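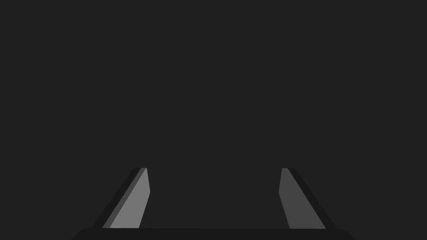 It was bound to happen once the wallpaper people got in, according to Teresa Ní Mhurchú, and she would like it noted that she said so in April, in a thread that has since been merged with another thread and then locked.

The thing that was bound to happen is a cull. Kokamex, the picture-sharing site where most of the internet's reaction images go to be saved for the ninth time, has told members it will start removing duplicate uploads at the end of the month. One copy of each picture will stay up. The rest will redirect to it, along with their comments, their likes and whatever dignity they had left.

The trigger appears to have been a single meme. A moderator, Valdis Toom, went looking for the original of a picture of a wet pelican captioned "per my last email" and found 474 copies, most under different usernames and several with the caption spelled wrong. A good many carried the watermark of Miltalo, a rival site, on top of an older watermark from Kokamex. One had been flipped left to right, so that the pelican faced the other way and the caption could be read only in a mirror. It had the most likes.

Under the new rules, the copy that survives will be the earliest one at full size. Cropping a border off no longer makes a picture new. Neither does adding a border, a colour filter or the word "mood". Members can appeal within 8 days by showing that their version is "meaningfully different", a phrase the site has declined to define and which has already produced five pages of argument in the help forum.

The descriptions are going too. Anyone who has landed on the site from a search engine will know the paragraph that sits beneath every picture, assuring visitors that they are looking at the picture and that they may have come to look at it. That text is being replaced by an optional box of up to 200 characters, to be filled in by the person who uploaded the thing. Early results from the test group suggest most people will write "lol".

Not everyone is pleased. Gebremedhin Moges keeps a collection of badly compressed duplicates, arranged from sharp to soup, and has asked for it to be spared on historical grounds. Toom has said he'll look at it, though he wanted to know which of the soups was the earliest.

Miltalo, for its part, says it has no plans to follow. Its announcement was illustrated with the pelican -- facing left, with both watermarks.

The upload page at Kokamex will be closed overnight while the changes go in. Members are asked not to save everything first and put it back in the morning.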